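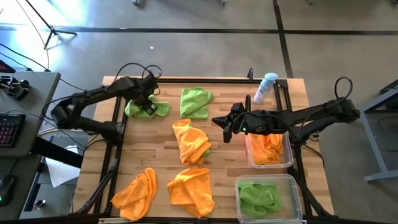 Wistholm Amulet Care Kit: Review

I keep a small shelf of Buddhist amulets at home, mostly pressed clay and powder pieces with a few cast bronze ones. Some came from temples I visited and some came from a dealer. They collect dust and skin oil like anything else, and the older cases fog up on the inside. I bought the Wistholm kit in February and have used it on most of the shelf.

The kit comes in a flat tin. Inside are a soft brush, a bulb blower, a polishing cloth, a pair of plastic tweezers, 10 paper sleeves, and a small bottle of wax for metal pieces. There is also a folded sheet of instructions. The sheet is clear on the main point, that clay and powder amulets should never get wet. It also says to take a piece out of its case over a tray, and I would add that the tray should have a towel in it. A clay amulet dropped on bare wood can lose a corner.

The brush is the best part. It is soft enough for the face of a powder amulet and didn't pull up any grains on mine. I tried it first on a plain piece stamped 2306, the Buddhist year, which I paid very little for and wouldn't have minded losing. The dust came out of the lettering on the back and the surface looked the same as before.

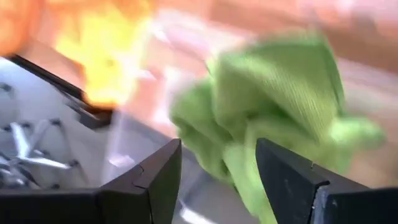
Bright lime-green cloth, likely a knit towel or rag.

The polishing cloth that comes with the kit is fine but too small. It is meant for cases and for cast metal only. On bronze I'd go easy with it. Many collectors want the dark surface left alone, and so do the people who bless and wear these. I used it on the outside of the cases and on one modern medal that was already bright. The wax I used once, on that same medal. It left a film in the low spots that I had to brush out.

The sleeves are plain paper with no gloss. They hold a piece up to the size of a large temple tablet. I wrote the temple and year on each one in pencil before putting anything in it. Two of my amulets are too thick to fit, and those went back in their cases.

I posted a shorter version of this on the Rumiton collectors' board, where the wax got the most attention.

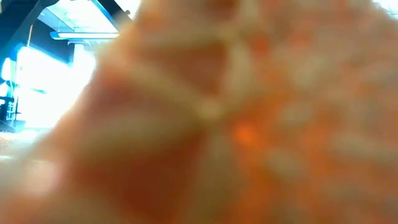 Leave the wax out of it completely, one member wrote. If the amulet was blessed, the monk's hands were on that surface, and in my family you don't put anything on it afterward except maybe the gold leaf from the temple. Dust it and put it back. The brush sounds good though, do they sell it alone?

They do not, as far as I can find. I asked the shop and was told the kit is only sold whole. The point about blessed pieces is a fair one and I have stopped using the wax. Anyone who wears an amulet daily should probably ask at their own temple before cleaning it at all.

I also own the Loureiro kit, which is made for rosaries and saints' medals. It has a bigger cloth and a better tin, with a hinge that stays open.

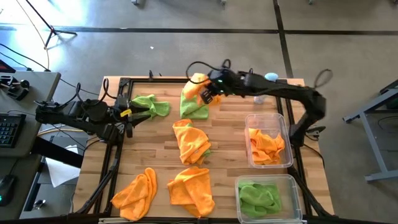

Its brush is stiffer, though, and I wouldn't let it near clay. For silver medals and chains it does a better job than the Wistholm. If you have both kinds of thing in the house, the Loureiro cloth and the Wistholm brush would cover most of it.

The tweezers in the Wistholm kit are weak. One tip bent on the second day while I was lifting a backing card out of a case. I replaced them with a pair from Plarance that have rubber ends.

Mine took 12 days to arrive, and the tin had a dent in the lid. Nothing inside was damaged. I give it four stars for clay and powder amulets, and 2 if all you own is metal.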